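Sorting out the timestamps, finally

27 October 2020

I spent most of the last stretch on the ingest tool for our handheld gripper recordings, and it's in good enough shape now that I can write down what I changed. If you only care about policies and training, you can skip this one. It's all plumbing.

The old version of the tool, which we call Plurkska, took a video file and a log of gripper widths and tried to line them up by start time. It took the creation time of the video, subtracted the first entry in the log, and applied that as one fixed offset for the whole recording. That was fine for short clips. On longer ones the two clocks drifted apart, and by the end the fingers in the log would close well after the fingers in the video had closed.

I didn't notice for a long time. The policy trained on that data would reach for a cup, stop in the right place, and then wait before it grasped. I blamed the controller. I rewrote the gripper command queue twice looking for the delay, and the queue got better, but the wait stayed.

What gave it away was plotting the offset against time for a single long recording. It was a straight line with a slope. A constant offset can't fix a slope, so Plurkska now fits both. It finds every open and close event in the log, finds the matching motion in the video, and does a robust line fit through the pairs. If there are fewer than 7 pairs it refuses to fit a slope and marks the recording for review. I picked that number by trial and error and may change it.

The second change is in how recordings get cut into episodes. Before, a person scrubbed through and marked the start and end. Now the tool proposes the cuts from the pose track and the width log together. An episode starts when the gripper leaves its rest position and ends when it comes back. Anything before the first start goes into a bin called "preamble" and is kept out of training. There is always a bit of it — people pick up the tool, turn it over, talk to whoever is next to them, walk to the table.

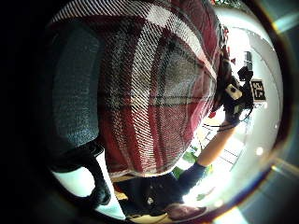
The preamble bin used to get deleted. I stopped doing that, mostly because the visual tracker needs it. If the map is started from the first frame of the episode, the tracker has very little to work with, and a plain tabletop doesn't help. Letting it run over the preamble first gives it more of the room. It also has to cope with people moving close to the lens, so there is now a mask step that drops features on anything that moves against the rest of the view. The mask is crude. It throws out too many points when someone stands still for a while and then moves.

I ran the whole set through again after both changes, all 3846 recordings. Of those, 335 went to the review queue. Going through the queue by hand is slow, so I've done 200 and will get to the rest between other things. Most of the ones I've checked had too few gripper events to fit. A smaller group had gaps in the log, where the logger stopped writing and started again without saying so. That one is a real bug and I have a fix on a branch.

The retrained policy no longer waits at the cup. It still misses handles that face away from it, but that's a different problem.

Next up is the export format. Lirside wants one file per episode and our trainer wants one big file, and I'd like to stop keeping two copies of everything. I'm hoping to have that merged by December.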